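Resources > Network Services > Talks > Speaker Notes

Print this page | E-mail this page

Moving Voice Service to the LTE Network: Notes for the Wukthorpe Session
24 August 2024

Opening. Thank the hosts and state the purpose of the talk. Gremska will end voice calling on its older network in October, and member offices need to know which handsets will still place calls after that date.

Slide 2. Explain the difference between data and voice. A handset may load web pages over LTE and still drop to the older network when a call is made – many users have never noticed the change. Pause for questions.

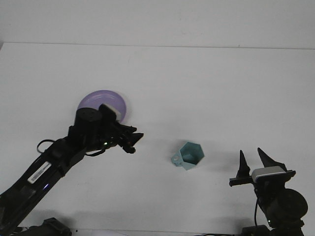 Slide 3. Present the survey results. Member offices reported 276 handsets in service. Of these, 114 need a settings change and 20 must be replaced. The remainder require no action. Remind the audience that the survey covered office lines only.

Slide 4. Walk through the settings change. The user opens the mobile network menu, turns on LTE calling, and restarts the handset. Handsets bought through Pinau may also need a software update first, which takes roughly 8 minutes on office Wi-Fi. Emergency calling should be confirmed with the carrier and never by a test call.

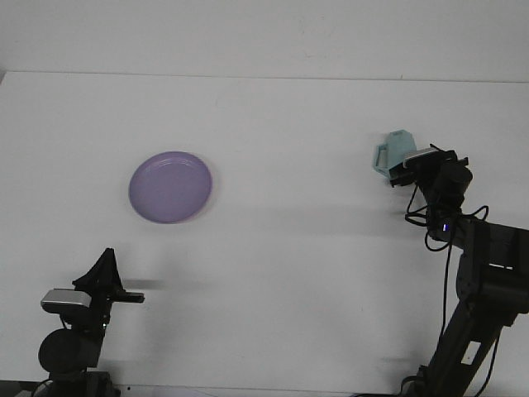

Venkataraman asked in writing whether dual-SIM handsets must be changed on both lines, adding that "our second line is used only when traveling, and staff forget it is there." Answer: yes, each line has its own setting.

Slide 5. Give the help desk hours and the return process for old handsets. Batteries stay in the handset.

Print this page | E-mail this page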